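Grastero sets aside money for two more robot arms

December 11, 2019

Grastero will buy two more robot arms for its food handling work next year, purchasing lead Nestor Ocampo said Wednesday. The order goes to Esby in April and covers mounts, cables and five spare grippers. Dizon also bid. Ocampo said the spares took up more of the budget than planned, and a second work table was dropped to pay for them. Training for the Grineck crew will be budgeted separately, with over 200 hours requested.

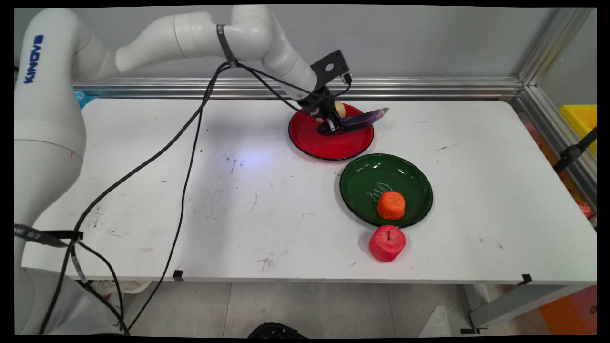
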